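**Neue Regeln für Aufnahmen mit Handgreifern**

Ab Juni gilt bei Zetereck die überarbeitete Richtlinie für Textilaufgaben. Jade Lambert hat sie mit den Kollegen von Cliltari abgestimmt, und die wichtigsten Punkte möchten wir kurz vorstellen.

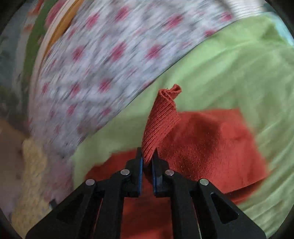
Die Greifregel ist der Teil, zu dem wir die meisten Fragen bekommen haben. Gegriffen wird nur mit beiden Polstern, und der Griff wird erst gelöst, wenn der Stoff wieder aufliegt. Bei einem schmalen Streifen Rippstrick, wie er hier zwischen den Fingern klemmt, setzt man nahe am unteren Ende an. Wenn er sich verdreht, bleibt die Aufnahme gültig – bitte nicht mit der freien Hand korrigieren.

Für ganze Kleidungsstücke gilt zusätzlich: Vorderseite nach oben, und vor dem ersten Griff bleibt der Greifer eine kurze Zeit ruhig über dem Stück. Eine Episode dauert höchstens 60 Sekunden. Nach 20 Episoden macht man eine Pause und kontrolliert die Polster.
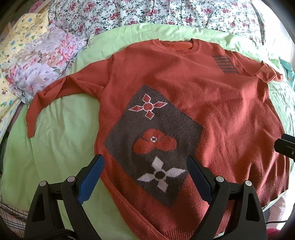 *Pullover mit Rautenmuster, Vorderseite oben, auf hellgrünem Laken.*

Die bisherigen 3760 Episoden aus dem Projekt Flastance werden nicht neu bewertet. Fragen zur Richtlinie nimmt Jade Lambert gern entgegen, am besten schriftlich und mit der Nummer der Episode.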